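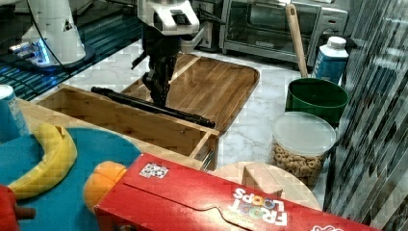 Buying arms for a kitchen bench: your questions, my answers
By Iara Acuña
Sunday, May 14, 2023
14 shares | 6 comments

I get a lot of mail about what we spent on our kitchen setup, so I'm putting the answers in one place. I do the purchasing for a small lab, which mostly means I argue over quotes and chase packages (and I love it, most days!).

How did you split the budget?
The arms ate the biggest piece, no surprise there. What surprised me was the second piece: cables, mounts, spare fingers, a decent power strip, shipping. I'd put 40 percent of whatever you have aside for everything that isn't an arm. Our first plan had almost nothing in that column, and by January I was back in Naima Metwally's office asking for more, which is a conversation I'd like to spare you.

Do I need real appliances, or will mockups do?
Buy real ones, secondhand if you can. We did foam mockups first and they taught us very little, since foam doesn't push back and it doesn't shine. Play food is fine for fruit, though. Real bananas get old fast.
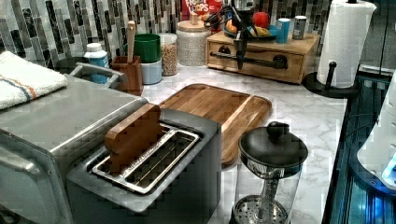

How much should I set aside for spare gripper parts?
We budget $606 a year for each arm. That covers finger pads, screws and one replacement cable. If you're handling a lot of hard or heavy things, go higher.

Which vendor did you go with?
We got quotes from Trister and Prirar. Prirar was cheaper on paper, but the quote left out the mounting plates and the training day, and once I added those back in they came out $100 apart. We went with Trister because they answered the phone. Ask for the full list in writing, and ask what happens when a wrist camera dies in month 13!

Is the wrist camera worth paying extra for?
For us, yes. Ours was a $1,865 add-on and I grumbled about it for weeks. Then Zlata Savchuk showed me how much she relies on the close view when she's working out why a grasp went wrong, and I stopped grumbling. Get the mount at the same time, though, because buying it later means a second shipping bill
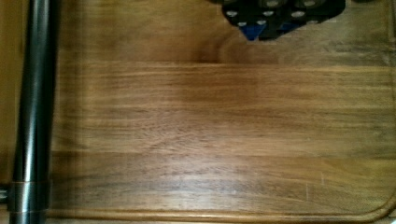

and, if you're as lucky as I was, a second round of customs forms. I'd also order one spare camera up front if the budget allows it. Lead times are long and a bench with no camera is a bench people stand beside drinking coffee.

Lease or buy?
We bought. I did price a lease through Avby, and for a project under a year I'd have taken it. Past that the monthly payments catch up with you.

More questions? Leave them in the comments and I'll add the good ones when I get a minute.

6 comments

Get new posts by email. Unsubscribe any time.
This site uses cookies to remember your settings. Accept | Manage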